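Gridwood clothing swap moves to bigger room, adds 30 tables

The Gridwood fall clothing swap is back in November and it's getting more space. Doors at 9 in the morning, same building on Bondora Street, but upstairs this time in the long hall. Organizers say 336 households signed up for the last one, which was too many for the downstairs room by anyone's count. Line was out past the bike racks before opening.

So, upstairs. 30 tables, up from whatever could be squeezed in before. Elevator is working again, use the side entrance if you have a stroller or a cart.
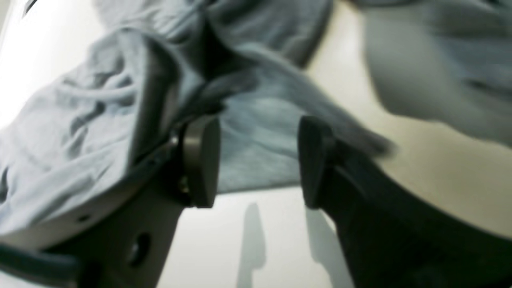

Rules are mostly the same. Bring clean clothes, get a token per item, take home as many items as you have tokens. Limit is still two bags per household at drop-off. Yareli Jaramillo, who took over running the swap this spring, wants people to know the limit will be enforced, unlike last time.

"We had folks show up with a full trunk," Jaramillo said. "I get it, everybody cleans out the closet at once. But we were sorting till dark and half of it never made it onto a table."

Drop-off is now seperate from the swap itself. Bring bags the evening before, 5 to 8. Nothing accepted at the door in the morning. That was the biggest complaint on the comment cards, people digging through stuff that hadn't been sorted while other people were still handing stuff in.

Kids' sizes get their own corner by the windows. Coats too. Shoes are in if they're in pairs and have some life left in them. No pillows, no mattress pads, no underwear, no single socks. Halloween costumes okay but they go in a bin and don't earn tokens.

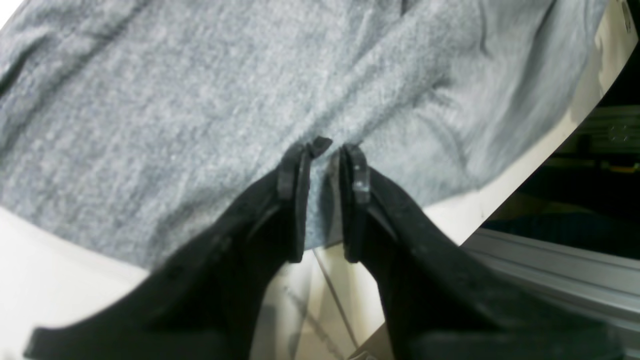 Sweaters are what the swap needs most, with the cold coming. They went in the first hour last year and there were maybe a dozen left by lunch, all of them men's XL. Jaramillo is asking for knits of any kind, plain is fine. A fuzzy gray one in a fine knit will get picked up as fast as anything with a label on it. Check the elbows and cuffs first. Small holes are ok if you pin a note to them, the mending table can usually deal with it. Wool that's been through a hot dryer, probably leave at home.

The mending table is run by Ma, the alterations shop on the corner, and they're bringing 2 sewing machines. Buttons and hems free while you wait, zippers depend on how long the line is. Sign up on the clipboard when you come in.

Derkudix, the laundromat across the street, is offering a free wash the week before to anyone who says it's for the swap. One load each. You still need your own soap.
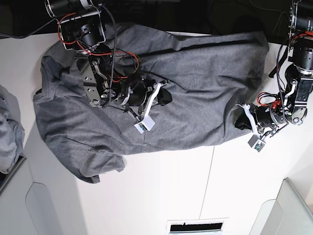 One more change, and it's about T-shirts. There were mountains of them last time and most ended up going to the rag recycler, so this year they're worth half a token, two shirts for one. Sorters would also like them folded. A gray cotton tee left crumpled on a white tabletop, collar all bunched up and a sleeve hanging down, gets passed over even if there's nothing wrong with it. Fold it in thirds with the size tag showing and put it in the bag flat. Team shirts and event shirts still welcome, they go on there own table near the stairs.

Swap closes at 2. Leftovers get boxed right after and anyone can take what they want from the boxes, no tokens needed, until 3. What's left after that goes to the county thrift program.

Helpers needed for both the drop-off evening and the morning shift, especially people who can lift. Lunch provided. Names on the sheet at the front desk or just call the building office. Tokens from the spring swap are still good, bring them.

Parking on Bondora is street only. The lot behind the building will be closed for the truck.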